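News from the Dudton group

Nine kitchens, no washing up

Fiorella Melis has spent most of the spring teaching a robot to pick things up in kitchens that don't exist. Her method, Mistero, trains a gripper policy entirely in simulation, and changes the worktop, the lighting and the clutter between attempts so that the policy can't get too fond of any one of them.

The twist is in the scoring. Each grasp is replayed with 3 different guesses at how heavy and slippery the object might be, and only grasps that hold up under all of them are kept for training. Fiorella calls this being fair. The policy, judging by its January results, called it something else.

Things have since improved. In the latest round it met nine kitchens it had not seen in training and coped in all but three -- one of which had a sink where no plumber would put one.
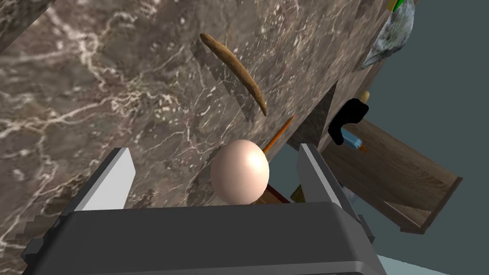
Moving to the real arm comes next, along with real eggs, for which there is as yet no budget line. Fiorella will talk through the method in the Serrano room on 15th May. Bring questions. Biscuits are, for once, not simulated.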